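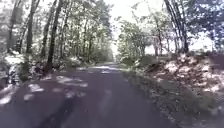

Flillsideの公開試験を見学。対象は屋外走行ロボットEriaの自律走行で、午後の枠は40分。走行は林間の舗装路を使う。区画線がないため、車線検出に頼る構成では横位置の基準が取れない。Eriaは舗装と路肩の植生の境界を推定して代用している。左の路肩は日差しで白く飛んでいて、カメラだけでは境界を追いにくそうだった。

続き。路面の木漏れ日と幹の影について質問した。明暗差を段差と誤認する問題は旧版で出ていたとのこと。現行版はLiDARの高さ情報と照合し、高さ変化のない暗部は障害物候補から外す。処理はBollelという別モジュール。

試験区間は357m、設定速度は毎秒1.2m。単純計算で300秒弱になる。配布資料にある過去の停止は7件で、うち5件が落ち葉の多い区間。停止条件の閾値は資料に記載なし。

測位はGodoyの受信機。樹冠の下では衛星測位の精度が落ちるので、車輪オドメトリとIMUで補間する。補間だけで走れる距離の上限を聞いたが、評価中で数字は出せないという回答だった。

個人的に気になったのは右側の法面。落ち葉が舗装端まで広がった場合、草の帯を境界として使えなくなる。担当者によると11月に同じ区間で再試験の予定。雨天時のデータもそのとき取るらしい。

資料のPDFは後日公開とのこと。出たらこのスレッドにつなげます。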